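## 3. Setting up the Yap room heater

Read this section before plugging in the heater for the first time. The unit draws up to 2000 watts and needs a grounded wall outlet of its own.

### 3.1 Placement

1. Stand the heater on a hard, level floor.
2. Leave at least 3 feet of clear space in front of the grille.
3. Route the cord along the wall – never under a rug or a mattress.
4. Plug the cord directly into the outlet. Extension cords and power strips must not be used.

**Caution:** Bedding and curtains can scorch before the tip-over switch responds. In small bedrooms, measure the clearance with the closet doors open.
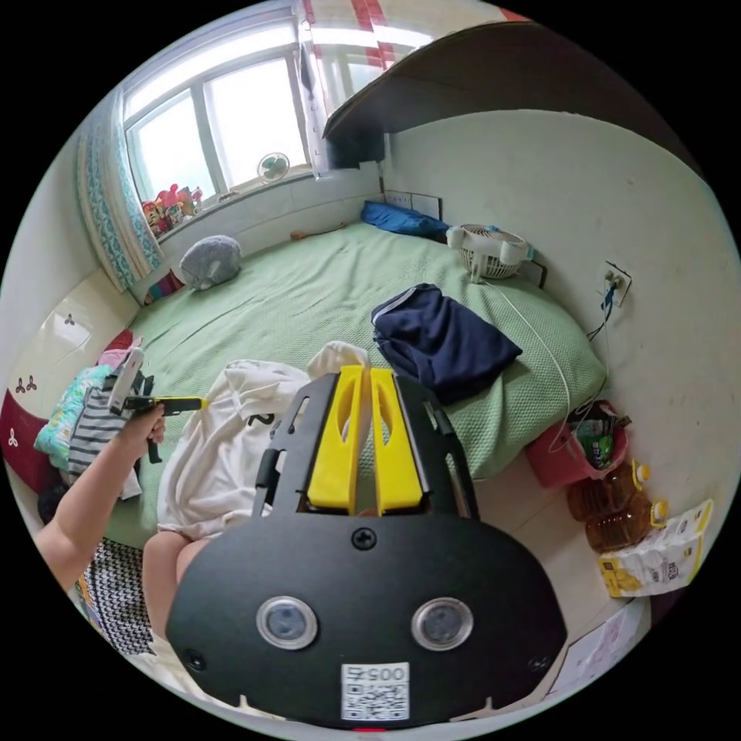

*Oststead Home Products – Technical Publications Department*

### 3.2 First run

1. Set the dial to LOW and press the power button. The green lamp lights.
2. Open a window and run the heater for 30 minutes. A faint smell from the heating element is normal.
3. Turn the dial to HIGH. The fan speeds up after a few seconds.
4. Set the thermostat. The factory setting is 66 °F.

**Note:** The thermostat reads the air at the back of the housing. In a drafty room the reading may lag behind the real temperature.

### 3.3 Child lock

Hold the lock button for 3 seconds. The lamp turns amber and the dial has no effect until the lock is released in the same way. The power button still turns the heater off.

If the lamp flashes amber, unplug the unit, let it cool fully, and see section 6, "Fault signals."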